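Sprechnotizen: Warum Kaffee aus hartem Wasser flach schmeckt
Yabsira Habte, Nachbarschaftsabend Otley

Folie 1: Einstieg
Wer trinkt hier Filterkaffee? Hände hoch! Dann gleich die Geschichte von Mavis Castellanos erzählen: dieselben Bohnen, zwei Wohnungen, völlig verschiedene Tassen – ich liebe das Beispiel. Kurz warten, raten lassen.

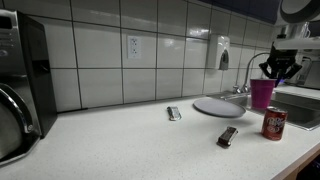
Folie 2: Was im Wasser steckt
Calcium, Magnesium, Hydrogencarbonat. Letzteres puffert die Säure, und weg ist die schöne Frucht! Nicht zu lange bei der Chemie bleiben (höchstens 3 Minuten). Becher A und B herumreichen, erst danach auflösen.

Folie 3: Zu Hause ausprobieren
Wasserhärte beim Versorger nachschlagen, Filterkanne testen, einmal mit weichem Mineralwasser brühen. Etwa 10 Gramm Kaffee pro Tasse, sonst alles gleich lassen. Fragen sammeln.

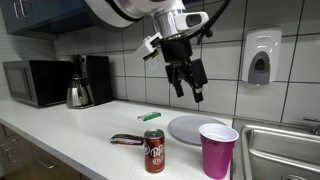
Folie 3: helle Arbeitsplatte mit Edelstahlspüle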